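Use by, best before, and other things we half believe
3 November 2018

Silvan Hollenstein threw away a yoghurt in front of me and then told me it was perfectly good. He wanted to see whether I would stop him. I didn't, and he fished it out of the bin, peeled back the lid and ate it.

Hollenstein runs Oketti, a small firm that sells a household food plan by subscription. You tell it what you bought, it tells you what to eat and when, and by the end of the year you are supposed to be throwing away a good deal less. He is pleasant company and has a number ready for most things. The one he likes best is 718, the pounds he reckons a family in his trial saved in a year by following the plan.

I asked how many families had been in the trial. "Fifteen," he said. "But they were very engaged."

They were also, I found out over a second coffee, people who had answered an advert about wasting less food, and who kept their own diaries of what went in the bin. I have kept a food diary. By the second week I was leaving out the biscuits. Hollenstein didn't think this was a fair comparison.
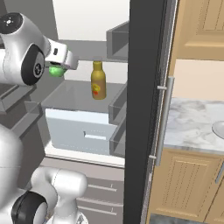
"People aren't lying to us," he said. "They want to do better, and writing it down helps them do better. If the diary is what does it, fine, I'll take that."

So would I, except that a diary is free and Oketti costs six pounds a month. He laughed at this and said a gym is only a room with heavy things in it.

What bothers me more is the advice on dates, where he is half right. A "best before" date is about quality, and plenty of good bread and cheese gets binned on account of it. A "use by" date is about safety, and the plan does say so, on its third page, in type I had to hold up to the window. Hollenstein agreed the page could be clearer. He said it would be looked at. I asked when, and he said it was on the list.
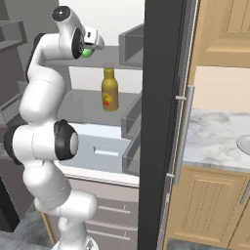
4 min read

Emil Grabner is less patient with all this than I am. He ran the kitchen at a residential college in Edar until he retired in September, and he now teaches an evening cookery class in Wastness for people living on their own for the first time. He agreed to read the Oketti plan for me and sent it back with pencil in the margins.

"It's a shopping list with a bill attached," he told me. "There's nothing wicked in it. Eat the salad before the carrots. My mother knew that and she left school at fourteen."

He did like the section on freezing, and said so twice. He didn't like the claim that most waste comes from forgetting what you have. In his view it comes from buying for the person you would like to be.

"You buy the celery on a good day," he said. "Then you get home at eight o'clock and have toast. No plan is going to stop you having toast."

I put the celery argument to Hollenstein by phone. There was a pause, and then he said the plan had a setting for busy weeks. I have tried that setting. It suggested soup, for which I would have needed celery. 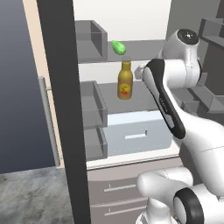

Door open, and still no decision about supper.

Grabner's own advice is short and, he admits, dull. Shop more often for less, if you live near enough to a shop to do it. Cook rice in the amount you will eat. Put leftovers where you will see them, and don't save a spoonful of anything out of guilt. I asked if he had any proof that it worked, having been so hard on Hollenstein for his.

"None," he said. "But I'm not charging you."

Hollenstein plans a second, larger trial next year, again using diaries. I suggested weighing the bins. He said he had thought about that, and that people found it off-putting.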